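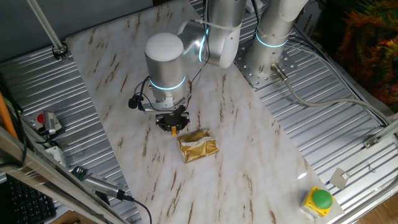
A foil package on the worktop beneath the parallel gripper of one of the collaborative arms at the Lumham handling laboratory.

Lumham handling laboratory opens its packaging cells to visitors

LUMHAM, 30 April 2024 - Cirivell, which develops handling systems for firms that pack food and household goods, has opened its Lumham laboratory to outside visitors for the first time. The open day drew 109 people from packing companies, equipment suppliers and technical colleges. They were shown collaborative robot arms working with flexible packages, and were able to bring their own packs for assessment.

The laboratory moved to its present site in November. It is used to test whether a given pack can be picked, moved and set down by a robot arm before a customer commits to buying a full packing cell. Until now, customers have received the results as a written report and a set of recordings.

"A report gives the pick rate and the failure types, and that is enough for a purchasing decision," said Fuad Nigatu, head of applications at Cirivell. "It does not help the people who will run the cell every day. They want to stand next to it, ask why the fingers close where they do, and see what happens when a pack is put down crooked."

Demonstration programme

The day was divided into four sessions. The first covered single picks of foil packages from a flat surface. A package was placed by hand on the worktop, a camera mounted at the wrist of the arm took a view of it, and the controller worked out a position and angle for the gripper. The arm then lifted the package and transferred it to a second position.

Foil was chosen for the opening session as it is the material on which the laboratory receives the most enquiries. Crinkled foil reflects light unevenly, and the reflections change each time the package is moved. A camera system that depends on a clean outline may lose part of the edge or report an edge where there is only a crease. The polished worktops used at Lumham add reflections of their own. Cirivell keeps them in use for testing, on the grounds that many customers have steel or coated tables and do not intend to replace them.

The second session dealt with grip force. Visitors were shown the same type of package gripped at several force settings, then asked to inspect the foil for marks and the seals for damage. The fingers used for this work have soft pads at the tips, which can be changed without removing the gripper from the arm. Pads wear at different rates depending on the pack material, and the laboratory now records pad changes alongside pick results.

The third session covered safe stops and restarts. Staff explained the difference between a stop caused by contact with the arm and a stop requested by an operator at the push button, and went through the restart procedure for each. Visitors carried out both procedures themselves under supervision. Several asked whether a package held in the gripper should be released after a stop. The laboratory's practice is to keep hold of it until an operator has confirmed that the area below is clear.

The fourth session was given over to packs supplied by visitors. Each was tried on one of the arms with the standard gripper and no special preparation. Owners received the settings used and a short note on the outcome.

Results from the day

Across the four sessions the arms made 411 recorded pick attempts. Of these, 279 were made on foil packages and the remainder on cartons, pouches and the packs brought in by visitors. All attempts were logged, including those made while visitors were changing the settings.

Cirivell is not publishing a success rate from the open day. The settings were altered many times on purpose, and some packs were placed in positions that the system had not been set up to handle. The log will be used to sort failures by cause. The three causes noted most often by staff during the sessions were a wrongly judged pack height, a fold in the foil being taken for an edge, and a pack turning in the fingers during the lift.

The last of these was discussed at some length. A package that is partly filled has contents that settle to one end, so the centre of the pack is not always the best place to hold it. The present system takes one view before the pick and does not weigh the pack. An added check, in which the arm lifts the pack a short distance, pauses and takes a second view, is under test. It improves the result with unevenly filled packs but lengthens the cycle. Whether the extra time is acceptable depends on the speed of the line.

"We were asked more than once why we do not simply run the second check every time," Mr Nigatu said. "On a slow line I would. On a fast one the customer is better served by fixing the way the packs arrive, and we say so, even if it means that we sell less equipment."

Work with Dirkix and Biwott

Two partner firms took part. Dirkix supplied the pick planning software used in the first and fourth sessions and had engineers present to answer questions on camera set-up. The software allows an operator to mark areas of a pack that must not be gripped, such as a printed code or a tear strip. Visitors were able to mark up a pack on screen and then watch the change in the position chosen by the arm.

Biwott, which makes finger pads and other gripper parts, brought pads in several grades of hardness. Softer grades held foil at lower force but picked up dust more readily. Harder grades lasted longer and were easier to clean, but needed closer control of the force setting. Biwott and Cirivell plan to run a wear trial on a single grade over the coming months, with the pads inspected after every 50 hours of running.

The worktops in the laboratory stand on grooved aluminium profile, so that sensors, stop buttons and brackets can be moved along the grooves and clamped where a test requires them. Visitors from the technical colleges asked for details of this arrangement, and a parts list and assembly notes will be sent to each college that attended. Cirivell does not charge for the notes.

Questions from visitors

The most frequent question concerned the time needed to set up a new pack. For a pack similar in size and material to one already on file, the operator loads the existing settings, adjusts the height and force, and runs a short series of trial picks. A pack in a new material takes longer, mainly for the lighting and camera settings. Cirivell advises customers to send a full carton of samples and not a single pack, as variation between packs is often greater than expected.

Other questions concerned cleaning. The arms shown at Lumham are intended for dry areas in which goods are already sealed. They are not offered for wash-down areas or for contact with open food. Customers with those requirements are referred elsewhere at the enquiry stage.

A number of visitors asked about the cable routing on the arms. External cables to the gripper and wrist camera are kept with enough slack for the full turn of each joint, and are checked at the start of each working day. Cirivell has found that a cable fixed too tightly near the wrist is a common cause of camera faults, and one that can be mistaken for a software problem.

Further visits

Following the open day, the laboratory will accept small group visits by arrangement. Groups will be limited to eight people so that each visitor can use the controls. A visit lasts half a day and includes trials on up to three packs supplied by the visiting firm. Samples should reach the laboratory at least ten working days beforehand, with a note of the pack weight, the material and the line speed required.

Closed shoes must be worn in the laboratory, and loose sleeves and lanyards must be secured. Photography is permitted in the demonstration area except where another customer's packs are under test. Step-free access is available from the rear car park.

A second open day is planned for November and will cover mixed packs presented in shallow trays.

About Cirivell

Cirivell designs and tests robot handling systems for sealed and packed goods. Its work includes pack trials, gripper selection, cell layout and operator training. The Lumham laboratory carries out trials for customers and for suppliers of gripping and camera equipment.

Enquiries about visits and pack trials should be addressed to Fuad Nigatu, Applications, Cirivell, Lumham.

Ends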